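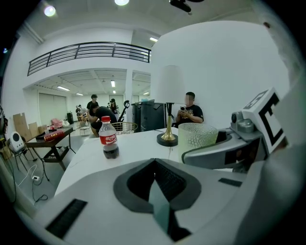

How do I get a flat soda lover to drink less of it at dinner parties?

Asked by Malsha Paul, November

Okay, so I host a supper for 8 every month at my place in Flevmont, and my brother-in-law goes through a whole bottle of cola before the food is even out. I don't mind the soda, it's more that he's wired until two in the morning and then complains he can't sleep in my guest room. I've tried putting out iced tea (ignored) and a pitcher of water with cucumber in it (mocked). Is there something fizzy and kind of sweet I could make that isn't loaded with caffeine? I don't own one of those carbonating machines and I'm not buying one for him!

2 answers

Jerome Dizon
I was your brother-in-law, so I feel for both of you. What got me off it was ginger syrup. Simmer a cup of sugar, a cup of water and a big knob of sliced ginger for 20 minutes, let it cool, strain it, and keep it in a jar in the fridge. Two spoonfuls in a glass, squeeze of lime, top with plain seltzer. It has enough of a bite that you don't miss the cola — at least I didn't after the first week.

Also, and I know this sounds silly, serve it in a nice glass. My aunt in Ruravby put mine in one of her good ones and I drank it much slower than I ever drank anything out of a can. Dim the overhead lights too, put a lamp on, and people just settle down. 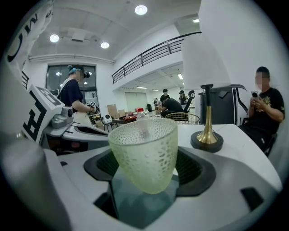
Pale green bubbly-textured cup, with a lamp on the table behind.

If he still wants his cola, let him have one glass with the food and put the bottle back in the fridge. Out of sight works on me every time.

cheema_kitchen
just buy caffeine free?? they sell it everywhere

Comments

Malsha Paul: Made the ginger stuff last night and I've already had three glasses myself, so now I need to make more before he gets here. Can I double it?

Jerome Dizon: Yep, doubles fine. Use a wider pot or it takes forever.

stirkix5: Try a pinch of salt in the syrup. Also the guest room thing might be the mattress, just saying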